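The bin people are back

Every November somebody sends me a link to a storage system. This year it was Corinne Hutchins, and the link went to a 3,035-word article on why all your household stuff should live in matching black bins. I read the whole thing. I have questions.

The pitch goes like this. You buy the bins, you empty a room onto the floor, you sort everything by how often you touch it, and then you put it away again and feel calm. The author uses Kitholm bins and says they changed her mornings. I've owned plastic bins for most of my adult life and my mornings are the same as ever.

I did try it, to be fair to Corinne. I got one black bin and gave it a Wednesday.

First complaint: black plastic shows everything. The article calls the finish "forgiving." Look at the rim on this one and tell me what it has forgiven. Scuffs on the walls, pale specks and scratches along the top. The clear bins in my closet are older and look better, mostly because you can't see what's wrong with them.

Second complaint: flat things. The article loves flat things. Lay your flat items in the bottom, it says, and build up from there. So now there's a dark gray panel lying in the bottom, taking up a wide stretch of it, and whatever goes in next has to sit on top. The day I need that panel I'll be taking everything else out first. I would sooner stand it behind a door, where flat things have lived in my family for generations.

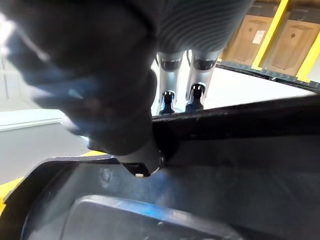 The clear floor

This is the part of the method I was most ready to dislike. You're supposed to keep one patch of floor bare for good. Nothing gets parked on it, even for a minute. The article says 600 square inches is enough and doesn't say where the number comes from. I suspect it came from the size of somebody's rug.

Dexter Nakamura, who read the same article and swallowed it whole, tells me the bare patch is what makes the rest work. He has an Ovmont label maker now, so I take his opinions with some salt. His argument is that you need a place to set things down while you decide about them. Mine is that I've always had a place like that and it was called the bed.

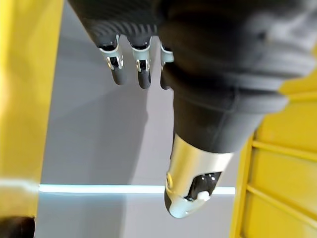 Plain light gray, smooth, and I'll admit it's easy on the eyes.

I will give the method this much – a pale, empty surface does make you slower to drop things on it. Whether that lasts past the first grocery run is another matter. The article has a 168-hour challenge (a week, in other words, but I guess a week didn't sound hard enough) and I haven't signed up.

What I'm keeping: the one bin, for flat things I never need. What I'm skipping: the other bins, the labels, and the follow-up article on linen closets, which Corinne has already sent me.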